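Chapter 7
Sound After the Shoot

Most people who go to the movies believe that they are hearing what was recorded when the camera was running. For dialogue this is partly true. For footsteps, doors, clothing, rain and traffic it is mostly false. Those sounds are usually made or chosen later and fitted to the cut by a small group of people working to a deadline.

This chapter follows the sound work on one low-budget feature, Holeswood, directed by Maysoun Bitar. The film runs 90 minutes and was shot in May in and near the town of Plovthorpe. Its supervising sound editor, Lina Majali, kept a full log of the job, and we draw on it throughout.
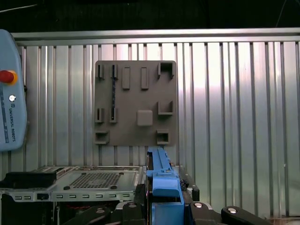
Majali's first task was the spotting session. She and Bitar watched the locked cut from start to finish, stopping whenever either of them wanted a sound added, replaced or removed. By the end of the second day the list had 1,154 entries. Around 500 of them were footsteps.

A spotting list has a column for the time, a column for the sound and a column for the person who will deal with it. On Holeswood the footsteps and cloth went to Quyên Lục, a Foley artist. Backgrounds such as wind, birds and distant roads went to Bilal Hijazi. Majali kept the dialogue for herself. All three saved their work to the same shared drive every evening, using one naming system.
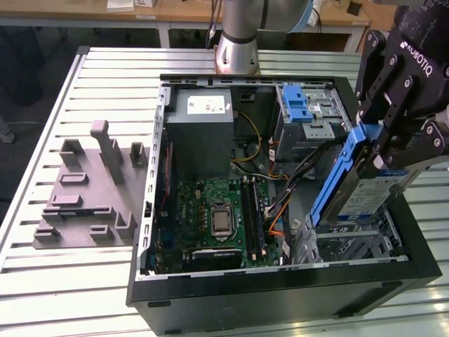
Figure 7.1. A hard drive in a blue caddy, held above an open desktop computer case.

Dialogue comes first in most schedules, and it did here. If a line cannot be saved, the actor has to be called back to record it again, and actors take other jobs. Majali marked 60 lines as doubtful. She repaired most of them with words borrowed from unused takes. The rest were recorded again at Kaseck, a studio with one small booth.

Backgrounds were built next. Hijazi gave each location its own bed of sound and changed it slightly between day and night. Section 7.2 looks at his work on the farmhouse kitchen, where a refrigerator hum stops during an argument and few viewers notice.

Key terms: locked cut, spotting session, Foley, background, production sound

7.1 Reading a Spotting List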